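Home | Projects | Reports | Funding | Contact

Hevier Fund, Progress Report, Second Period
Project: Moisture and ventilation upgrades in Brorkesen rental housing
Prepared by: Aiman Sitompul, project lead

1. Status

The project is on schedule for the main retrofit work and five weeks behind on tenant surveys. Of the 292 apartments in the program, 121 have had their exhaust fans replaced and their duct runs sealed. A further 87 have been inspected and are waiting for parts. The remaining units are scheduled after March, in the order agreed with the building owner.

The survey delay has one main cause. The first mailing went out with the wrong return address, and the forms had to be printed and sent again. Responses to the second mailing are still coming in and are not included in this report.

2. Work completed

Fan replacement follows the same procedure in each unit. The old fan is removed, airflow is measured at the grille, the duct is cleaned and sealed at the joints, and airflow is measured again with the new fan running. Both readings are entered in the unit record. Where the second reading falls below the design value, the installer checks the roof cap before closing the job.

Humidity loggers have been placed in kitchens and main rooms. Kitchen loggers are mounted at head height on an inside wall, away from the stove and the sink. Main room loggers are kept clear of outside doors and radiators.
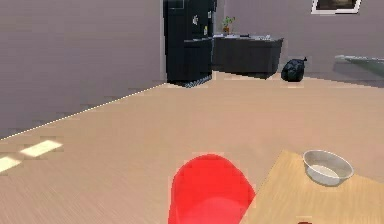

Does the new fan schedule remove the need to open windows?

Tenants should still open a window during heavy cooking or when drying clothes indoors. The fans are sized for normal daily moisture and run at low speed overnight.

3. Problems and changes

Duct sections in the Drinow block are narrower than the drawings show. The standard fan collar does not fit, and a reducer is needed in every bathroom on the top two floors. Reducers have been ordered. The cost is covered by the contingency line, and no change to the grant total is requested.

Snorradóttir, the contractor for electrical work, has asked to wire two stairwells at a time instead of one. We have agreed, on condition that each stairwell is signed off separately.

4. Budget

Spending on materials is slightly under plan. Labor is on plan. Printing and postage are over plan by $923, all of it from the second mailing. We ask that this amount be moved from the travel line, which is largely unspent.

5. Next period

Finish the inspected units. Install reducers in the Drinow block. Collect the first full set of logger data and compare it with the readings taken before the retrofit. Survey results will be sent as a separate annex.

Contact the project office | © Hevier Fund | Back to top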